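Search this site
Type and press Enter
5 min read

Against the Thirty-Second Sort

My apartment building in Kellbridge got new recycling rules in July 2026. They run to 10 pages. I have signed leases that were shorter.

I like recycling, or at least I like having recycled. But somewhere along the way the job of figuring out what a package is made of moved from the people who made it to me, standing in my socks with a yogurt cup. The cup is one thing and the lid is another. The sleeve is a third, if I can get it off, and I have broken a nail trying.

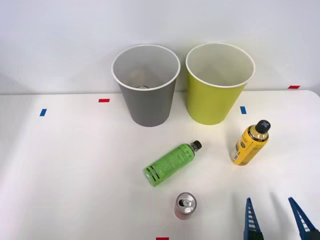

My neighbor Linnea Wikström thinks I'm lazy. Her view is that it takes 30 seconds and I spend longer than that picking a show. She's right about the show. But I'm allowed to pick the wrong show. If I pick the wrong bin, I get a sticker on my door, and the sticker is orange.

What bothers me is who never gets a sticker. Somebody at some company decided that a bag of crackers should be paper on the outside and shiny on the inside, glued together for good. I'd like that person to come over some evening and show me where it goes. I'll make coffee. The coffee comes in the same kind of bag.

Ebbe Granström, down the hall, has given up and takes everything questionable to his sister's place in Oda, where the rules are looser. I asked if the drive bothered him. He said he was going anyway, which I doubt, given how he talks about his sister.

Make the companies print one plain word on the package, in type I can read without my glasses. Until they do, I'm going to keep guessing on the crackers. I have two stickers so far and room on the door for more.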